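Shared work tables at Flunbridge to be cleared each evening

Staff and visitors who use the shared work tables at the Flunbridge building will have to clear them before leaving each evening, starting in April. The building's manager, Fankhauser, announced the change in a notice sent to all tenants.

Under the new rule, cups, bottles, papers and small personal items left on a table after 7 p.m. will be collected and placed in a bin near the front desk. Items can be picked up there for 36 hours. After that, cups and food containers will be thrown out and anything else will go to the lost property cupboard on the ground floor.

Computer equipment that belongs to the building, such as mice, keyboards and power strips, will stay where it is. Tenants who bring in their own equipment are asked to put a name label on it. Labels are free and can be picked up at the front desk.

The notice said the number of items left out overnight has grown since the second floor was opened to all tenants last fall. Cleaning crews logged 2355 items on the shared tables over the winter, most of them cups and drink bottles. Crews are not allowed to move personal belongings under the current contract, so a table with things on it is often skipped — and the next people to use it have to wipe it down themselves.
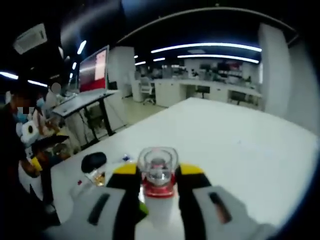

Drinks are covered by a separate part of the rule. Open cups will still be allowed on the white tables during the day, though tenants are asked to keep them away from shared equipment and to take them back to the kitchen when they finish. A clear plastic cup with a red band, a small glass bottle and a black computer mouse can all end up on the same tabletop in the course of a working day, and only the mouse would be allowed to stay there overnight. Small loose items count too, including pen caps, clips and bits of tape.

Carkard, which rents the largest share of desks on the second floor, asked for a longer pickup period when the plan was first sent around in draft form. The first version gave people until noon the next day. Fankhauser agreed to extend the time after hearing that several teams work late shifts and may not be back in the building by then.

Istis, another tenant on the same floor, asked whether a table could be reserved for work that runs over more than one day. The final notice allows this. A team can book a table for up to 2 nights by filling out a card at the front desk and leaving it face up on the table. Cleaning crews will not touch a table with a valid card, but food and open drinks must still be removed.

Standing desks are included in the rule. Private offices and the locked storage rooms are not.

To help with the change, the building will add 20 open trays to the shelves beside the kitchen. Each tray is large enough for a laptop, a notebook and a few small items, and can be used by anyone during the day. The trays do not lock, and the notice advises against leaving phones or wallets in them.

There will be no charge for items collected during the first month. Fankhauser said it has no plans to bring in fees later but will look at the cleaning logs again at the end of the summer. Questions about the rule or the booking cards can be taken to the front desk, which is open from 8 a.m. to 6 p.m.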